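The Slow Road to a Decent Cup of Soup

I started keeping a thermos in the car the winter the heater died, and I have never really gone back. The heater got fixed (eventually, and for more money than I want to put in print) but by then I was a soup person. I had a favorite rest stop. I had opinions about lids.

So when this magazine asked if I wanted to drive from Madbridge up to Sindovar in February and write about what people eat along the way, I said yes before I'd looked at a map. Then I looked at a map. It's a long way! There are two mountain passes and a stretch in the middle where the radio gives you nothing but farm prices and a man singing very quietly in what I think was a shed.

The idea was simple. I'd stop at every place that had the word soup on a sign, eat a bowl, and keep going. No phone reviews, no asking friends, just signs. My one rule was that I couldn't order anything else until I'd finished the soup, and I broke that rule in the first hour, over a cinnamon roll, and I would do it again.

Madbridge itself is not much of a soup town. It's a sandwich town, with good bread and people who take mustard seriously. I did find a lunch counter behind the bus station with a bean soup on the stove, and it was fine, a bit thin, with a bay leaf floating on top like a lost canoe. The woman at the register asked where I was headed and when I told her, she gave me a second packet of crackers. I took that as a comment on the drive.

After that the road climbs for most of a morning. You pass the old toll house, and a lake that was frozen hard enough for somebody to have dragged a couch out onto it, and then you come down into Stastamer, which has 2,680 people and, as far as I'm concerned, the best split pea soup anyone ever put in a bowl. I had it at the feed store. There's a counter in the back past the boot racks, with four stools, and the soup comes in a mug with no spoon unless you ask. I asked. Everyone else was just drinking it, standing up, with their gloves tucked under one arm.

I've tried to make that soup at home three times now. The first try was glue. The second was better but tasted mostly of carrot, and I think I'd been too proud to use the ham bone because I'd read something snooty about smoked paprika doing the same job. It does not do the same job. The third one was close! I let the peas go until they gave up completely, I put in more black pepper than seemed polite, and I left it on the back of the stove overnight to cool and ate it for breakfast. If you try it, salt at the very end. The bone brings plenty with it.

Beyond Stastamer things get lonely. I drove the second pass in a kind of white fog with my nose practically on the windshield, and when I came out the other side I pulled over and ate the whole emergency thermos, sitting on the hood in my big coat, at ten in the morning. Tomato, from home. A truck driver honked at me and I lifted my cup to him.

The only sour note was Kang, a town I'd been looking forward to because the sign out on the highway said SOUP in letters as tall as a horse. The place had closed for the season. There was a handwritten card in the door that said back when it's warm, and I stood there reading it as if it might change. I ended up with a gas station chowder out of a machine, which I won't describe, except to say that I finished it, because of the rule, and that the cinnamon roll I had afterward was also bad. 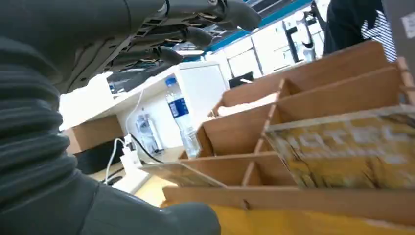
Photo: Staff

Sindovar, when you finally get there, is all hills and chimneys. The market hall sits right at the bottom, and in cold weather the soup sellers line up along the north wall where the steam fogs the windows. You buy a bowl (a real one, heavy, you pay a deposit) and then you wander. I did two laps before I picked anything. There was a barley soup with sour cream, there was a red pepper one that made my ears hot, and there was a plain chicken broth with dill and little square noodles that I had to sit down for.

One of the sellers told me the hall goes through almost 2,000 bowls on a busy market day in winter. I believe it. I'd had three by noon and I'm one person with a small notebook. She cooks her onions for an hour and a half before anything else goes in the pot, and she looked at me with real pity when I told her I give mine ten minutes.

I bought a bowl to take home. They'll let you keep your deposit bowl if you want, and mine has a chip in the rim and a faded blue stripe. It rode back over both passes on the passenger seat with the belt on, wrapped in my spare sweater, and I stopped in Stastamer again on the way down. Same stool, same mug. This time I didn't ask for the spoon.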